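Steamed Buns – Gallery

Welcome to the bun page of my kitchen gallery. I moved from the bread pages to the steaming pages in March and I am still adding to them, so please come back when you have time. The buns are plain ones without filling, the kind we eat at breakfast with something salty on the side. Click on a picture to see it in the bigger size.
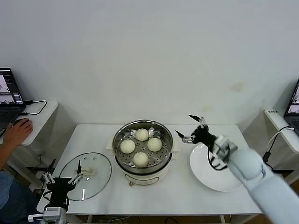
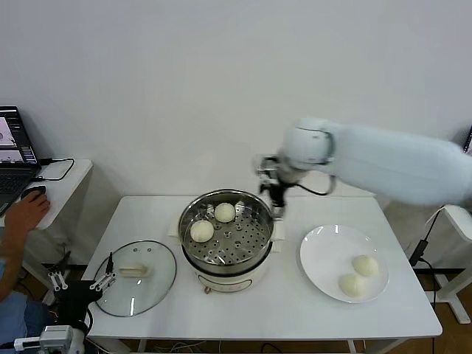
Steamed buns, electric steamer, glass lid and a round white plate. In the first picture all four buns are on the tray, in the second picture two are on the tray and two are on the plate.

Notes to the pictures

The tray. I like a metal tray with many small holes because the steam comes up evenly under each bun. Some of my readers prefer bamboo and I understand it very well, the smell is nicer. But metal is easier to wash and it does not go mouldy in the cupboard when you forget it there for the whole winter.

The distance. Please leave space between the buns. They grow in the steam, and if they touch, the skin tears when you pull them apart. In my own steamer at home I never put more than four, even if a fifth one looks like it could fit.

The lid. Lay it flat on the table next to the pot, with the handle up. When you lift it, tilt it away from your face first and let the steam go out at the back. Drops of water on a bun leave small yellowish marks – they are harmless, but not pretty.

The plate. A wide plate is better than a deep bowl. In a bowl the buns sit on top of each other and the bottom one becomes wet. I keep the plate on the right side of the steamer, close to it, so that nothing has to travel over the lid.

My dough for one batch

332 g plain flour, a small spoon of dry yeast, a spoon of sugar, a little oil, and warm water until the dough is soft but does not stick to the fingers. Let it rest for 60 minutes under a damp cloth. Shape it into balls, let them rest again while the water heats, and then steam them. After you switch off, wait 2 minutes before you open, otherwise the buns can fall in and get wrinkles.

This gallery has 64 pictures at the moment. The other albums are called Olvera (flat breads and crackers), Sukis (soups, mostly grey-coloured ones, I am sorry for that) and Trorulum (cakes from the neighbourhood fair). You may use my pictures on your own page if you write Niltetti Kitchen Gallery next to them.

Next album: dumplings, folded and unfolded.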